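## Section 4. Table-setting station: working with the hand-held grippers

Read this section before your first shift at the station. It was rewritten in April after the Surkham kitchen asked for plainer steps and fewer promises.

The Holtov sales sheet says that automation "frees staff for guest care." Treat that as a hope. During the set-up period, staff handle the chopsticks with a gripper in each hand, and the recordings go to Sedgwick to train the arm that is meant to take over the job. It is slower than using your fingers. Your shift lead has been told to plan for that, and you should speak up if the plan is missing.

### 4.1 Before you start

1. Lay the grid cloth on the counter and pull it toward you. Small ripples are fine near the back. Smooth out any in the working area.
2. Put the bowl of chopsticks on your left, within reach of the gripper.
3. Open and close each gripper 10 times with nothing in it. If a jaw sticks, swap the unit and write the fault on the station sheet.
4. Check the blue pads inside the jaws. Replace any pad that has lifted at a corner.

### 4.2 Picking and placing

1. Take one chopstick from the bowl. Close the jaws on the shaft, well below the tip.
2. Take the second chopstick with the other gripper.
3. Bring the two tips level, a few grid squares apart. The shafts don't have to be parallel at this point.

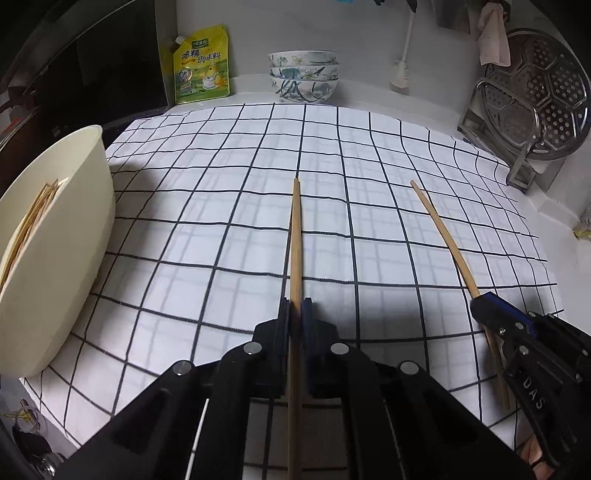
Brerinby, April

Two closed grippers, one chopstick in each, tips nearly level. The left-hand stick stands close to upright on the grid and the right-hand one runs at a slant. Either angle is acceptable, and the software is supposed to cope with both - our trial kitchen has yet to be convinced.

4. Lower both sticks to the cloth and open the jaws slowly.
5. Return your hands to the start position before the next pair.

**Note:** A full set is 256 pairs. The supplier suggests doing it in one sitting. We don't. Stop after 4 minutes if your thumb or wrist aches, and log the break as working time.

**Caution:** Keep fingers clear of the linkage when the jaws close. The pivot pins sit beside open gaps that can pinch.

**Caution:** Sticks used at this station do not go back to guests until they have been washed.

### 4.3 What changes for you

The grippers record movement during a set. They must not be used to compare one worker's speed with another's, and a supervisor who asks for those figures should be sent to this page.

No job at the station has been cut so far. No one has put in writing that none will be - ask again at each review, which takes place every 3 months.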